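Sqalli releases Lutus 4, a motion planner for two arms in one cell

The software company Sqalli has released version 4 of Lutus, its planning and control package for robots that work in pairs. The new version was developed at the company's office in Hernmont and has been tested since February in the workshop in Povuvstead, where customers can also bring their own parts for a trial.

The main change is in how Lutus plans the movement of two arms which share the same space. Until now the package planned one arm first and then fitted the second arm around it. This was quick to compute, but it gave one arm the better path every time, and the second arm often had to wait. In version 4 both arms are planned together, as one machine with many joints. The user can still give priority to one side, for example when it carries something fragile.

Sqalli says the old method caused most trouble in handovers, when one arm gives an object to the other. Both grippers must then come very close, and a planner that keeps a wide safety distance will refuse the motion. Lutus 4 lets the user make this distance smaller for named pairs of parts, such as the two fingertips, and keep it large for the elbows and wrists. The small distance is valid only during the step where it is needed. When the step ends, the normal value comes back without any command from the user.
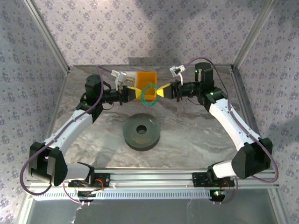

Soft and thin objects have received their own settings. A rigid box can be tracked from its corners, but a cord changes its shape each time it is lifted, and a model made one second earlier may be wrong already. Lutus 4 does not try to keep a full model of such an object. It follows only the part near the fingers and asks for a fresh estimate before the second gripper closes. If the estimate is not good enough, the arm stops at a short distance and tries again from another angle. The number of attempts can be set in the task file.

The perception module can now combine views from wrist cameras with a fixed view of the whole table. Each source has its own time stamp, and the module throws away pictures that are too old for the current motion. In the earlier version, the user had to write this check by hand. The calibration tool was also rewritten. It can calibrate two wrist cameras in one session and shows a warning if the results for the left and the right side do not agree with each other.

For testing, the company used a set of 433 recorded tasks. It includes picking, placing, handing over and putting objects into open containers. The recordings can be played again inside Lutus without a robot, so a developer is able to compare two planner settings on the same input. According to the release notes, the average planning time for a handover on the test computer went from 900 milliseconds to 800 milliseconds. This is a modest gain, but the notes point out that the planner is now solving a larger problem than before.

Logging is another area with many small changes. Every stop is written with its cause in plain words, together with the name of the joint or the camera involved. A timeline view places the commands for both arms one under the other, and it is possible to jump from a line in the log to the same moment in the recorded video.

Some limits remain. The joint planner supports two arms only, and users with a third arm in the cell must continue with the old method for that one. Arms mounted on a moving base are not supported yet. The company also warns that task files from version 3 need to be converted. A converter is included, but it cannot translate safety distances which were written directly in the code. These must be entered again and checked at low speed.

Existing customers receive Lutus 4 under their present license. The test recordings are a separate download, because of their size, and can be used also by people who have no license for the planner. Sqalli plans a smaller update for later in the year, with support for more gripper types and a shorter start time for the perception module. Workshop places in Povuvstead can be requested through the support page.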